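The Case for the Short Recipe

I have a binder of recipes that goes back to my grandmother, and the longest card in it has nine lines. The one for brown bread has four. It says how much flour, how much water, how hot the oven, and then "till done." I have made that bread most winters of my adult life and it has rarely gone wrong.

Last week I looked up a recipe for the same kind of loaf online. It ran to over 1,000 words before it got to the flour. There was a paragraph on the author's kitchen in the fall, a paragraph on what bread means to a family, and a list of tools I would need to own. I own two of them. 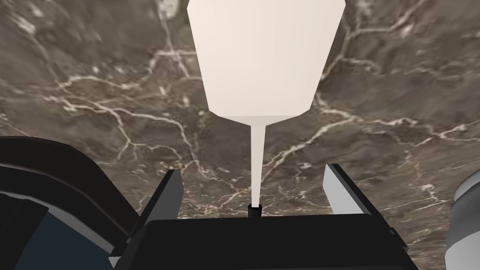

PAINEMAL, January

I think recipes have gotten too long, and I think it makes people worse cooks.

The usual defense is that old recipes left too much out. There is something to that. "Till done" is no help to a person who has never seen the bread done. My grandmother wrote for herself and for two daughters who had stood next to her while she made it. She did not have to explain what the dough should feel like. A stranger reading a website has none of that, and I don't blame a writer for wanting to fill the gap.

But most of the added words don't fill it. They tell you the brand of salt. They tell you to set a timer for 3 minutes, then another timer, then to turn the bowl. A cook who follows all of it is watching the page and the clock, and has no attention left for the food. When the loaf comes out flat, she has no idea why, and she goes back and reads the page again.

Mal-soon Ko taught the evening cooking class I took at the Prolter Center, Thursday nights, and she gave out recipes on index cards. If it did not fit on one side, she cut it. People complained. They wanted to know how long to fry the onions, and she would tell them to go look at the onions. I found this irritating for the first month. By the second I had stopped asking, and I could fry onions. 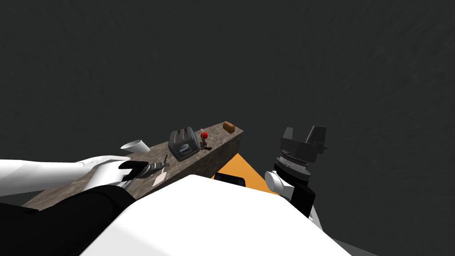
Her cards did have one thing my grandmother's lacked. At the bottom she wrote what usually goes wrong. For bread it said "too much flour, oven not hot yet." Seven words, and they have saved me more loaves than any article I've read. If I could make one rule for people who publish recipes, it would be that line. Say what goes wrong and how you can tell.

I know why the long ones exist. A site gets paid when you scroll, and a cookbook has to look worth its price. My sister gave me one called Fondness last Christmas. It is a handsome book and heavy, and its recipe for boiled eggs goes over the page. I have used it once, for a lemon cake, and I copied the cake onto a card first so I wouldn't have to keep turning back with butter on my hands.

There are dishes that need the room. I would not try puff pastry from a card, and anything involving canning should be spelled out in full, for safety. Those are exceptions. Soup is not one of them. Neither are beans, roast chicken, rice, or most of what people eat on a weeknight.

If you have a favorite recipe that you print out or prop up on a screen every time, try writing it on a card from memory. Whatever you can't remember, look up and add. Then cook from the card.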